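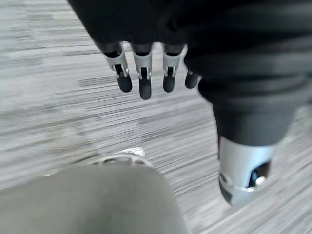 Diane Cormier wrote:

> I'm hoping one of you can talk me down. I grew the Sawatzky pole bean
> this year from the packet I got in the spring swap, and the pods on the
> far end of the row are coming in flat and streaked when the rest are
> round and plain green. My Gremholm beans were on the next trellis over.
> Have I crossed them? And do I have to throw out the whole row? I was
> supposed to send seed back to the list this winter and I feel just
> awful about it.

Oh Diane, please don't feel awful, and please don't throw anything out yet! I have been growing the Sawatzky longer than is good for my back, and I've had streaky pods in it three different summers, so let me ramble a little and maybe it will help.

First of all, if the odd plants came up from the packet and gave you streaky pods this same year, then your Gremholm had nothing to do with it. The pod belongs to the mother plant. A cross made in your garden this summer wouldn't show until you planted those seeds next year, so whatever happened, it happened in somebody else's yard before the packet ever got to you (quite possibly mine, in which case I owe you an apology and a jar of something). The other chance is plain old mixing, where a stray bean rolls into the wrong bowl at shelling time. I shell on the kitchen table with the radio going, and I would not swear to anything that happens there.

What I'd do is tie a piece of red yarn on every plant with flat pods, today if you can get out before dark, and eat from those ones. They'll be fine in a pot with a bit of bacon. Save your seed from the round-podded plants at the other end, as far from the Gremholm as you can get. I like to save from 14 plants or more, but I've gotten by on eight in a bad year and the line came through all right.
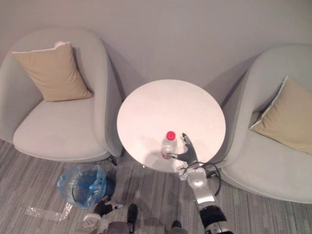

ONDGATE, September. The rain finally let up long enough for us to pull the first dry pods, and they are hanging in the garage in old pillowcases. Early-planted rows did best. The late ones are still green at the top of the poles and will have to be picked leathery and finished indoors, which works as long as the beans inside have filled out and the pods get plenty of air.

I wrote that bit for our garden club sheet and am pasting it in to save my typing fingers, seeing as it covers your other question from last week about picking before frost. Leathery is fine. Green and snappy is not. If you can dent a bean easily with your thumbnail, give it more time.

Now, about records. When I first got the Sawatzky it came with a slip that said 1019 on it and nothing else, and it took me two winters of letters to find out that was just the old Clumico catalog number. So do write things down, even when you're sure you'll remember.

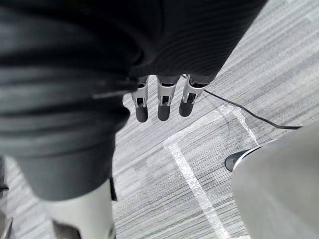
I put the variety, the year, how far away the nearest other bean was, and anything strange, and I put it inside the jar as well as on the lid, having once had a lid wander off to a batch of pickles. For yours I'd write "off-types pulled, flat pods" and send it to the list just like that. People would much rather have an honest packet than a perfect one. Forty beans is plenty for a swap packet, by the way, so you don't need to save the whole row to keep your promise.

If you do feel curious, keep a handful of the flat ones in a separate envelope and grow a couple of poles next year to see what they turn into. Mine threw a lovely purple-flecked bean that I kept going for ages until the mice found it.

Let me know what the dry seed looks like once you've shelled a few. If it's all the same tan color with the dark ring around the eye, I'd be inclined to relax. And if you come up short, write to me off list and I'll put a packet in the mail, there's more than enough in the freezer.

Warmly, and with dirt under my nails,
Shota Fujimoto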